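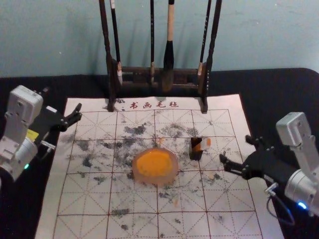

Talk notes - Writing down how the work is done
Ecaterina Pană, Relten
Evening session, September. Speak slowly. Water on the left side.

Opening

Good evening. Thank you for staying after the coffee. My name is Ecaterina and I work at Relten, where we repair and rent out kitchen equipment for restaurants. I am responsible for the work instructions. When I say this at parties, people go to look for more wine.

(wait)

I would like to talk tonight about instructions that the staff use, and instructions that stay in a folder. I have written both kinds. Most of my examples come from the second kind, I am sorry to say.

Part one - The big folder

When I came to the company we had one manual. It had around 800 pages and it was kept in the office of Mr. Olteanu, behind his door. To read it you had to ask him to stand up. It was written by the person before me, who was very exact, and I have respect for this work. Each oven had its chapter, with the history of the model at the beginning.

Our technicians did not open it. They had small notebooks in the pocket of the trousers, and they called each other by phone from the van. One of them had drawn the wiring of the Masix dishwasher on the inside of a cereal box. He still has the cereal box. I asked to scan it and he allowed me to, after some days.

So my first advice: before you write anything, collect what people already carry with them. Ask for the notebooks politely. Make copies and return them the same day. This is important, a technician without the notebook is not happy.

(Show the cereal box scan if the projector is working. If not, go on.)

Part two - Where do people look?
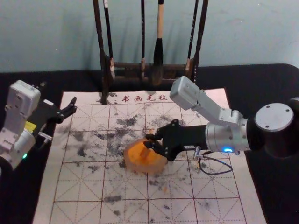

Every manual has pages that are used much and pages that are used almost never, and the author usually cannot guess which ones. I printed the first short version of our dishwasher instructions on ordinary paper and put it in the workshop for one summer without any cover. When I took it back, I could read the use directly from the dirt. It is the same with this felt for calligraphy: the lines make the squares over the felt, but the ink is mostly across the middle, in big gray and black spots. The person who prints the grid gives the same care to every square. Our workshop copy had its black middle too. It was the page with error codes, and after it the page about draining the pump. The introduction, on which I had worked for two weeks, was white like new snow.

I moved the error codes to page one. The introduction is now four lines. I had a small sadness about it, but it passed.

If your instructions are only on a screen, you can look at the numbers of visits, but please be careful with them. We had a page on tablets which was opened very often, and I was proud. Then I sat in the van for a morning. They were opening it often for the reason that the answer was hard to find, so they closed it and tried again.

(Ask the room: who has gone with their own readers for a morning? Wait for hands. Do not make a joke if there are few hands.)

Part three - One task, one page

Now a few rules that we use. They are our rules and you may need different ones.

Start with the thing the person has in front of them. "The machine does not fill" is a good title. "Water supply subsystem" is a title for the engineer who designed it.

Write the tool before the step. If I read "loosen the ring" and only then "use the 5 mm key", I am already on the floor without the key.

Put the warning in the place where the hand is in danger. We had all the warnings together on one page at the front, very correct, approved by everybody. A technician got a burn at step nine. It was a small burn, he is fine, but the warning about the hot plate was on another page. After this I changed 100 sheets in one month.

Use the word which the workshop uses. We have a part that the supplier calls a "secondary retention bracket." In our workshop it is the ear. I write: the ear (secondary retention bracket). First the ear.

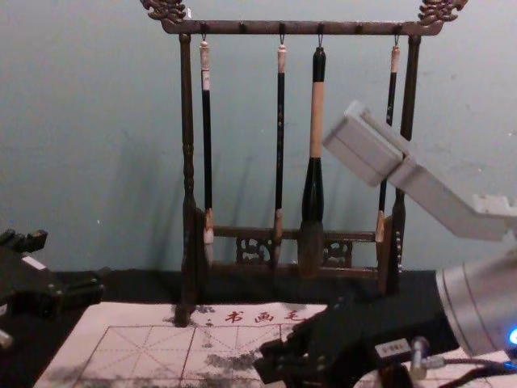
Brushes on their hooks, with the tips down

Part four - Who keeps it alive

This is the part I am least sure of, so I will tell you what we tried.

At first, everybody could change the documents. In theory this is nice. In practice we got three versions of the fryer cleaning, and two of them were in capital letters. Then only I could change them, and I became slow, and people went back to the notebooks.

Now each sheet has a name at the bottom. It is the name of a technician who does this task often. If you find a mistake, you write on the sheet with a pen and you put it in the tray near the key cabinet. The named person says yes or no, and I type it. From the tray to the new print it takes normally one day - longer in December, when all restaurants break everything.

We also looked at software. Tuketti was the one we tested the longest. The search was good and the printing was poor, and our people have wet gloves, so they want paper in a plastic pocket. For an office I would perhaps choose it.

If there is time: tell the story of the old folder. It is not behind the door anymore. It is under the short leg of the bench in the workshop, and Mr. Olteanu knows about it.

Questions

Probably somebody will ask about translations. Answer: we have two languages, side by side on the same sheet, never on separate sheets.

Probably somebody will ask about video. Answer: yes for changing the door seal, no for almost everything else. You cannot write on a video with a pen.

Leave the sample sheets on the table near the exit. Take back the laminated one, it belongs to the van.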